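Shared table rule (robotics)

The shared table rule is a bit of good practice for two arms working over one tabletop. I first met it in the Cerus handbook, where it's rule 28, and I've been nagging people about it ever since! Only one gripper goes low at a time, and the other one waits up high with its fingers open.

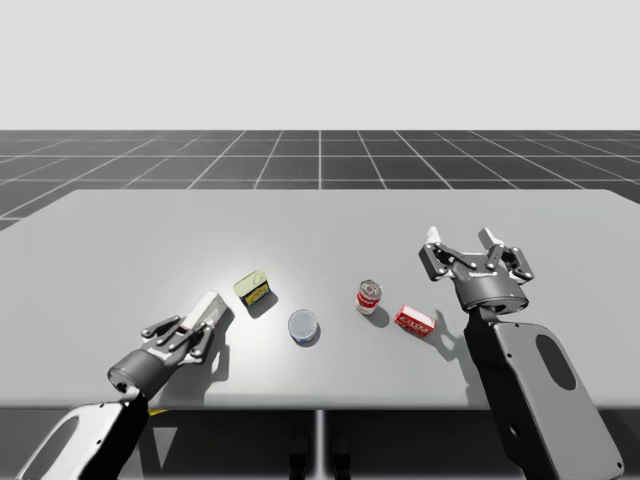
Walid Geagea wrote the first version at Jarora, and it ran to 52 lines (I still have my copy, coffee rings and all). The Stilen edition keeps the rule and adds one on approach: line up with the item first, jaws wide, then move in.

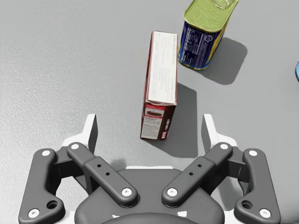
Some teams also set a minimum gap between neighboring items. I like 46 millimeters, but the Abu Hammour group goes tighter and we still argue over it.

See also: Handover rules, Speed limits near people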